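The Bowl Run

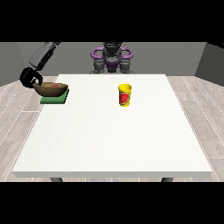 Prendorano, May

The club met on Wednesday in the room over the library, and by the time Csenge Dobos got there Meenakshi had run the sim 40 times.

"Same table?" Csenge said.

"Same table. Bowl on the left, cup on the right. He changed the seed and that's all."

He was Satish Reddy, who taught physics until three and ran the club after that. He was at the back of the room eating a pear and reading the rules for Sauerland. Entries closed at six. Each team had to send in one policy, and it would be scored on a server in another country by people they would never meet.

Csenge pulled a chair over. On the screen the gripper had come down to the rim of the brown bowl, with the green mat under it and the red thing inside. Across the table stood the yellow cup.

"What's its number?" she asked.

"893."

"Out of what?"

"It doesn't go out of anything. Prostico just gives you a number. Revudari has more."

Revudari was the school across the river. They had won the last 2 years and had jackets.

Csenge had written the part that decided how hard the fingers closed. She had written it in April, in one night, the week her father moved out, and she had not opened the file since. She opened it now. There was a line in the middle she didn't remember typing. It told the hand to wait four steps after contact before doing anything else.

"Why does it wait?" Meenakshi said.

"I don't know."

"Take it out. We'd be faster."

Csenge took it out and they ran it. The bowl tipped and the number dropped by half. She put the line back and they ran it again, and neither of them talked while it ran.

Mr. Reddy came up behind them with the pear core in a napkin. "Five-forty," he said.

"We know," said Meenakshi.

"Is that the one you want to send?"

Csenge looked at the line a little longer. Then she typed a comment next to it - leave this alone - and saved the file.

"Send it," she said.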